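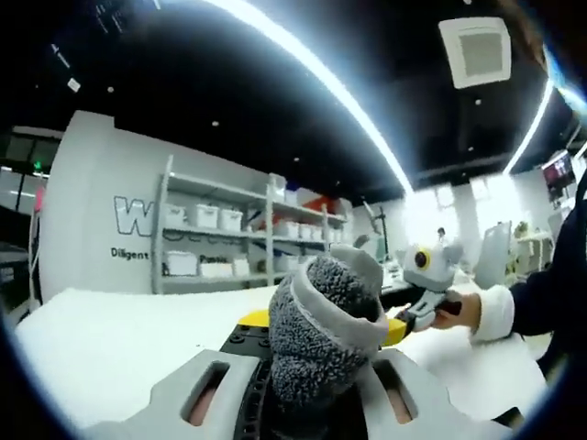 Rovby Hand Gripper, kit for self-assembly

Price: 50 per gripper, 200 for a set of 4
Pickup: Pindville shared workshop, or by post

Rovby is a gripper that you hold and close with your own fingers. It was designed by Henrique Pinheiro for people who build a robot arm at home and want to try the jaws before they have motors for them. All printed parts are included, also the screws and one spare spring.

Assembly takes one evening. Please put the jaws in first and the housing after — in the other order the spring jumps out and is difficult to find again. You need a small cross screwdriver and a 4 mm drill.

For fabric we advise to begin with socks. They are soft, they fold in many ways, and a bad grip shows quickly. Hard and smooth things, like a glass, need the rubber pads from Dudier, sold separately.

The jaws open to nearly 11 cm. The kit does not include a camera or a mount for it. The adapter plate for the Abreu arm is still in test and will be listed on this page when it is ready.

Questions about missing parts: write to Simão Leitão and give your order number.

Last change of this page: December 11, 2018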